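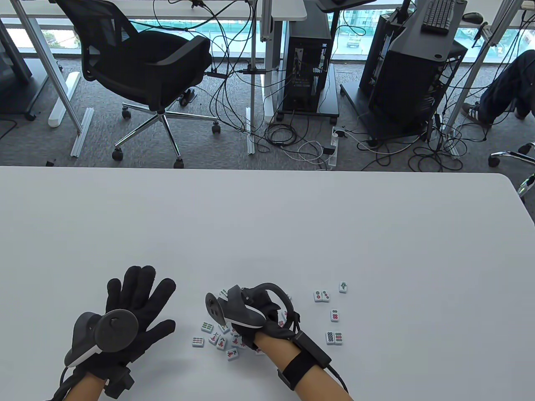 It's the noise that gets people hooked, she told me before I'd even got my coat off, and if you don't like the noise you may as well take up bridge. I'd gone to Jullthorpe to talk about the mahjong evenings she runs above the Alta (a café, and a very good one, I had two slices of the lemon cake) and I'd worked out a nice sensible list of things to ask. I got as far as the first one.

"People call it the twittering of the sparrows, when you wash the tiles at the start," she said. "My gran called it a racket. She still made us do it properly, all four of us with our hands in, round and round."

Gran is 91 now and plays every week, though she's stopped coming up the stairs to the Alta and has people round to her kitchen instead. It was Gran who taught her, but later than I'd guessed. As a child she was only allowed to build the walls and fetch the biscuits. "I was 19 before I got a seat. Somebody had flu and they were one short. I lost every hand and I was furious, and I went back the next week and lost again."

I should say that I'm a beginner myself, so a fair bit of our chat was me asking for help. I can manage a pung and I'm all right with chows, but I'm hopeless at knowing when to give up on a hand. Did she have a rule for that?

"No, and be careful of anyone who says they've got one! But look at what's gone out. If you're waiting for a five of bamboos and three of them are lying there face up, well. People do it all the time. They fall in love with a hand and they stop looking at the table."

That was me told. She was kinder about my slowness, which I'd been worrying about, and said she'd take a slow player who watches the discards over a quick one who grabs everything. Her pet hate is players who reach for the wall before the person ahead of them has finished. She demonstrated this on the sugar bowl with some force.

We talked about rules for ages. If you've only played with one group, you may not know how much they vary from house to house, and the first evening she ever ran nearly came to grief over it. Half the room had learned from relatives, a couple had picked it up from an app called Floklow, and one pair had been playing for years out of a little booklet with pages missing. "Everyone thought they were playing the normal way. We had a row over flowers that went on until closing." So now there's a single sheet of house rules on each table, and if you want to play your family's way you ask the other three first. Scoring is kept simple, with 100 as the most any one hand can pay, so a new player can't be wiped out before the tea comes round.

Is there money in it? "Pennies, at Gran's. Never here. I'd like to say that's for moral reasons but I just can't be bothered with the change."

On sets, she's relaxed. You don't need a fancy one to begin with, and she learned on tiles with a chip out of the red dragon, so everybody always knew who had it. What she does care about is size. A lot of travel sets have tiles so small that you can't stand them up without knocking over your neighbour's, and older hands struggle with them. She buys hers from Mnguni, the games shop down by the station, where they'll let you open the box and have a feel first. Racks are nice but you can live without. A cloth is up to you. She likes one late in the evening, when the people downstairs have had enough, and I gather there are strong feelings about this in the group.

I asked what she'd say to somebody who fancies it but doesn't know three other people to play with (me, until last spring). "Come anyway. Sit behind someone and watch a few hands, then swap in. We had six complete beginners in May and I put them all together for the first hour, and they were useless and they had a lovely time."

Doors are at seven and there's usually a table going by quarter past. Tea is included, cake is extra, and the stairs are steep, so ring ahead if that's a problem and they'll set up a table on the ground floor at the back. I played two rounds before my train and won one hand, very cheaply, on a pair of nines. She made me wash the tiles again afterwards because she said I'd only been patting them.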